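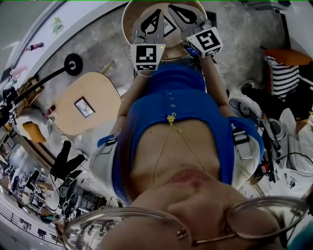 8 February 2026. Frames today, finally! I've been putting off the small ones since October because they're fiddly and I'd convinced myself the big ones were the real work. They aren't, the small ones take just as long and you get a crick in your neck. I've got myself set up with the two round wooden tables, which I like a lot better than the long bench downstairs (no corners to catch your hip on, and you can come at a frame from any side). The little square one is on the table in front of me and the one with the dark border and white mat is on the other table to the left, the faint sketch. I keep glancing over at that sketch and I still can't decide whether the drawing has faded or was always that light. My money's on always.

Anyway, the job. These are for the Whitfield hang, the short wall by the stairs, and the idea is that all the small pieces read as a family even though they came in from all over the place. Ladley sent us theirs with new backing and decent hooks. The Wever lot came with whatever was on them, so every one of those has to be checked, and I did find a hanger that turned right around under my thumb. Swapped it. If you're working through the rest of the Wever box, give each hanger a good wiggle before you trust it.

Notes on the square one, while I remember. Mitres are fine on three corners and a bit open on the fourth, hairline only, and I'm leaving it. I tried wax on the last one with a gap like that and the colour was never right, I could see it from the doorway. Glass cleaned on the inside with the cloth barely damp, then left leaning for a good while before it went back together. I got impatient on the first try, shut it up too soon and had a lovely grey bloom in the corner, so apart it came again. Grr.

The sketch is a different story. I don't want to open it unless we have to. The mat is still a nice clean white from the front and the paper under it looks thin to me, and if it's been stuck down with something awful I'd rather find out with company and a cup of tea. I've put it down in the log as item 1012, "leave closed, dust only". Soft brush, frame edges first and then the glass, no spray anywhere near it.

Label trouble again! The list from Listville has two entries for 999 and nothing at all for the one after it. I've pencilled the second one as 999 B on the back of the card (card, not frame, please, we've been over this) and sent them a note. No answer yet. I don't want to print the wall labels until it's sorted, so that's on hold, and so is the final order for the hang.

Heights: I'm going with 700 mm from the top of the rail to the bottom edge of the lowest row. I tried it on paper with cut-out squares and anything lower gets lost behind people's knees, and anything higher starts fighting with the big landscape. Happy to be argued with, but do it before the holes go in.

Still to do:
check the rest of the Wever hangers
felt dots for the back corners, we're down to the last sheet
chase Listville again about the double 999
look at the sketch in proper daylight, out of curiosity mostly
find the good pencil, the one that doesn't smear

Oh, and whoever borrowed the small spirit level, I need it back before the stair wall gets marked up. The long one doesn't fit between the rows.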